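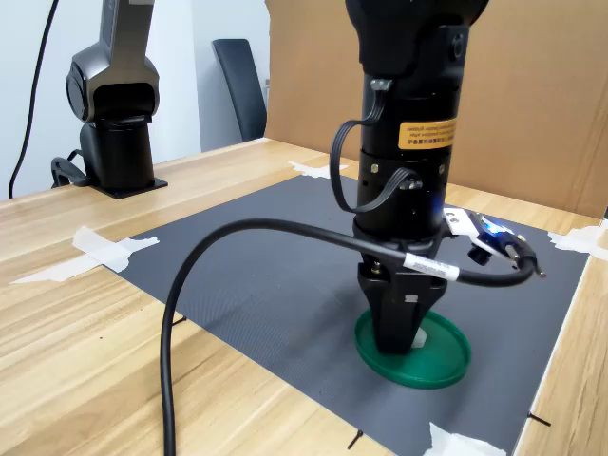 Flumport recalls wrist cables on Ato bench arms after grip fault

Owners asked to stop unattended running until the part has been changed

October 28, 2026 - Flumport is recalling a cable fitted to the wrist of its Ato bench-top robot arm. The cable can wear through on the inside with repeated bending. When that happens the gripper may lose its signal and open while the arm is still moving, dropping whatever it holds.

One person has been hurt. In July a technician at the company's Villanueva workshop was struck on the hand by a metal test piece that fell from an open gripper. The injury was a bruise and a small cut, and the technician was back at work the next day. Flumport has had no other reports of injury.

The recall covers 43 arms, all of them supplied with the Skenov gripper control board. Arms with the older board use a different cable and are not affected. Customers can check which board they have by looking at the start-up page of the control software, where the board name is shown next to the serial number.

What went wrong

The wrist cable carries both power and signal to the gripper. It bends each time the wrist turns. On the affected arms the clamp that holds the cable was fitted too close to the connector, so that nearly all of the bending happened over a very short length. The outer cover of the cable can look sound while the wires inside are broken.

A break of this kind often comes and goes. The gripper may work normally with the wrist in one position and fail in another. Flumport received the first report of this in the spring and treated it as a loose connector. The customer was sent a new connector and the fault came back within a month. A second customer then reported the same thing, and after the July accident the company took cables from 7 arms and cut them open. It found broken wires in four.

There was also a fault in the software. If the signal to the gripper is lost, the arm should stop at once and the gripper should hold its last position. On the Skenov board a short loss of signal was read as an instruction to open, and the arm carried on with its movement. This has been put right in an update which customers can install themselves.

Deisy Cabrera, head of product safety at Flumport, said: "We should have asked for the first cable back and looked inside it. We sent out a connector instead, and that cost us time. The software fault made things worse, and our own tests missed it because we only ever tried pulling the plug out completely. We never tried a connection that flickered."

What customers should do

Install the software update now. It does not mend the cable, but the arm will stop if the signal drops, even for a moment.

Until the cable has been changed, do not leave the arm running unattended. Keep hands out of the space under the gripper whenever power is on, and do not use the arm to lift glass, liquids or anything with a sharp edge. Light plastic items may still be handled with someone at the controls.

Do not try to move the clamp or tape the cable down. Two customers have done this, and in both cases the cable was pulled tight when the wrist reached the end of its turn.

Flumport will send an engineer to fit the new cable and a longer clamp free of charge. The visit takes up to 90 minutes for each arm, including a test in which the wrist is turned through its full range with the gripper closed. Customers who would prefer to return the arm can do so, and the company will pay for carriage both ways. Visits have already started, and customers who use their arms for teaching will be seen first.

All the affected customers have been written to. Anyone who has bought an Ato arm second-hand, or has passed one on to another site, is asked to get in touch so that the records can be corrected.

Deliveries of new Ato arms with the Skenov board have been stopped. They will start again once the longer clamp has passed its bending test. The company has not set a date for this. Orders already placed can be held or cancelled with a full refund.

"If your gripper has ever opened when it shouldn't have, please tell us, even if it was only once and nothing was dropped," Cabrera said. "And please keep the old cable. Our engineer will want to take it away."

Customers should contact the Flumport product safety desk, quoting the serial number of the arm. Press enquiries should be sent to the Flumport press office.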